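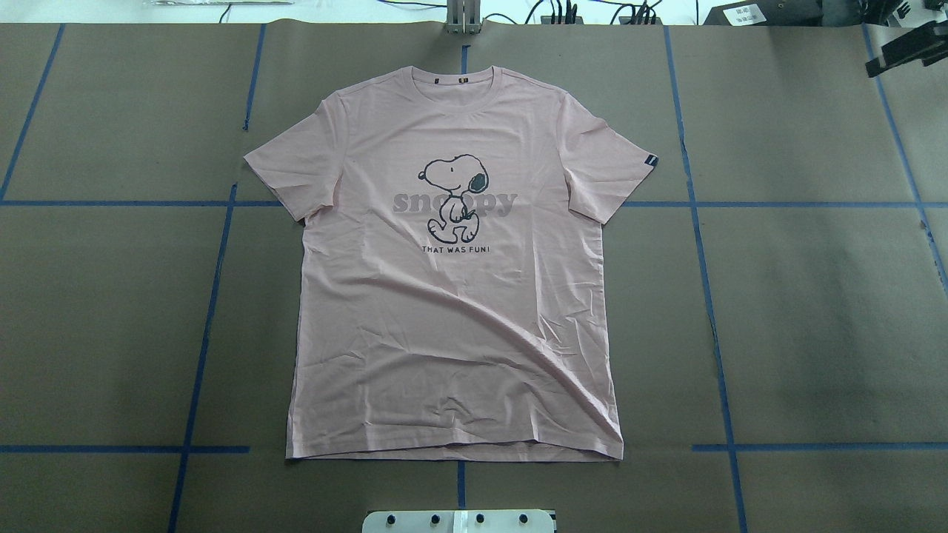
Ponus 是一份关于衣物折叠的图文说明集，收录日常衣物从平铺到叠好收纳的做法、用语和分类规则，当前版本以短袖上衣为主。短袖上衣看起来简单，写起来却最容易出现分歧：领口朝哪边，哪一面算正面，衣身上有几道褶还能不能叫“铺平”，不同的人写法都不一样。本集统一以“正面朝上、领口在上、两袖向两侧展开”为起始状态。浅粉色的史努比圆领T恤就是按这个状态平放在牛皮纸台面上的，胸前图案朝上，下半身和袖子附近还有些软褶，按本集的规则仍然算铺平。

版本与维护

发布日期：2021年9月2日
整理：Pilar Gallardo、Nadhirah Lumenta
分类规则：Telma Espinoza
校对：Ottó Vida
条目总数：3,483
其中短袖上衣：962
其余条目包括长袖上衣、长裤、短裤、毛巾、枕套和少量童装。袜子和内衣不在本版范围内。

内容结构

每个条目由一张图和一段文字组成。文字部分含以下字段：

品类：上衣、裤装、布巾、童装。
款式：如圆领短袖、翻领短袖、连帽长袖。
颜色：只写主色，图案和印字的颜色另记。
图案：写能认出来的内容。印字照原样抄录，大小写不改，例如 snoopy 与 THAT WAS FUN! 分别记作两条。
朝向：正面朝上或背面朝上，再写领口或腰头的方向。
状态：平铺、半折、叠好、团放，四选一。
平整度：见下文。
备注：自由填写，可以为空。

颜色字段里不使用“裸色”“奶茶色”一类的叫法。浅粉、灰粉、深粉分开写；拿不准时写“粉”。印字颜色与衣料接近的，图案字段照写，备注里加“低对比”。这一类在检索时常被漏掉，查找卡通图案的上衣请同时查图案和备注两个字段。

台面

台面铺牛皮纸，纸上用蓝色美纹胶带贴出分区线。衣物可以压住胶带线，不要求放进某一格之内。起初的写法要求袖口不得越线，大码上衣做不到，这一条已经删掉。

胶带线只供摆放时参照，条目文字里不写格号，也不用它换算衣长。同一条横线，隔一阵子重贴以后位置会有出入。纸面的接缝和细皱不记录。

平整度的判定

平整度分三级。

一级：整件衣服展开，没有叠压，表面基本看不到褶。
二级：整件衣服展开，没有叠压，有软褶或斜纹，下摆可以略有不齐。
三级：有局部叠压，例如袖子折在衣身下面，或下摆卷起。

一级和二级都算平铺，可以直接开始叠。三级要先整理。两人判定不一致时取较低的一级，即更皱的那个。有争议的条目由 Telma 再看一遍，结果写进备注。

短袖上衣的折法

本集采用两种折法，条目里写作“三折”和“对折”。

三折：
1. 正面朝下铺平，领口在上。从正面朝上的状态开始时，先整件翻面。
2. 一侧衣身向中线折，袖子随后翻回，袖口与外侧折边对齐。
3. 另一侧同样处理。两侧折完后，宽度以抽屉为准。
4. 下摆向上折到领口下方，留出两指宽。
5. 再对折一次，翻过来，正面图案朝上。

对折：
1. 正面朝上铺平。
2. 左右对折，两袖重合。
3. 袖子向内折，与衣身成长方形。
4. 下摆向上折一次，太长的折两次。

胸前有大面积印花的上衣建议用三折，折好后图案露在外面，从抽屉里好认。对折适合纯色的衣服，也适合放进行李箱。厚印花不要沿印面中线折，时间久了会裂。

袖口或下摆缝有小织标的，折的时候把织标抹平，别让它卷进折边。领后标不用特别处理，朝里即可。

叠好以后

叠好的上衣竖放或平放均可。竖放时一格8件，再多就抽不出来，旁边的也会跟着散。平放不超过这个数的两倍，厚卫衣另放。

按颜色排还是按用途排，本集没有统一规定。Nadhirah 的做法是家居的和外出的先分开，再各自由浅到深。Pilar 按厚薄分，换季时整格搬走，省事一些。两种排法在备注里都能查到，写作“用途排”和“厚薄排”。

已知问题

童装条目偏少，连体衣的朝向写法还没有定下来。
部分浅色上衣的颜色字段写成了“白”，实际偏米色，正在逐条改。
毛巾条目里“半折”和“叠好”的界线不清。暂时的规定是：折过2次以上写叠好，只折一次写半折，正好2次的看备注。
旧版条目把“领口在上”写成“头朝上”，检索时两种写法都要试。

更新计划

11月的版本准备加入衬衫。系扣的顺序要不要写进步骤，还在讨论，Eulalia Bustos 提的方案是只写第一粒和最后一粒。毛衣暂不收，挂放和折放的意见差得太远。

使用与修改

文字可以自由转载和改写，请注明 Ponus 及所用版本的日期。改动分类规则后再发布的，请换一个名字，免得两套平整度混在一起用。

发现错误时，请写明条目编号、字段名和建议的写法。一次报多条的，每条单独成行。只写“颜色不对”的来信很难处理，请附上您认为正确的颜色。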